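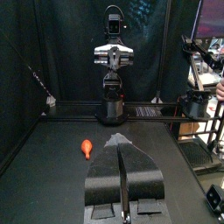
Work on the second Cumance novel is on schedule, and the full draft of The Salt Road to Urio now stands at 38 chapters. The grant from the Ponia Fund for Young Readers has paid for drafting time since February, and this report covers the period up to 2026-06-13. The book is for readers aged nine to twelve. It picks up the two cousins the morning after the first book ends, with the harbor at Zernberg closed and their aunt's letters missing. Most of the changes since the last report are in the middle section. The clue that sends the cousins inland used to be a coded map, which two early readers found too close to other books. It is now a small orange thing with a rounded end and a narrow neck, like the one on the black tabletop, and the cousins argue for most of a chapter over whether it is a toy or part of something. I have kept that argument because it lets the younger cousin be right for once.

Draft and revision
The draft came in long. I cut one subplot (the ferry inspector) and moved the flood from chapter 12 to chapter 19. Chapters 1 to 24 have been through a second revision. The remaining chapters are still first draft, and the last four need the most work — the ending explains too much and the aunt comes back too early.

School readings
Sample chapters went to three schools. We printed 700 copies of the reading booklet and 30 are left. Teachers asked for shorter chapters and a list of characters at the front. The list is done. I have split the two longest chapters and do not plan to split any more.
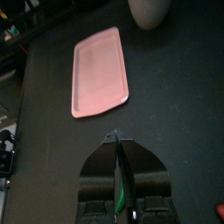 Pink tray with rounded corners, on a dark gray tabletop.

Budget
Spending is within the approved amounts except for printing, which went over by $955 when the booklet grew by eight pages. I would like to cover this from the travel line. The research trip to the coast was shorter than planned and that line will not be used up. Please confirm in writing if this is acceptable.

Next period
Finish the second revision of the remaining chapters.
Send the full manuscript to the copy editor.
Agree on a cover brief with the illustrator — two rough sketches are in, and both show the harbor.
Write the teacher notes, four pages at most.

One item is still open. The publisher has asked if a third book is planned. I have an outline but have not started on it, and no grant money has been spent on it.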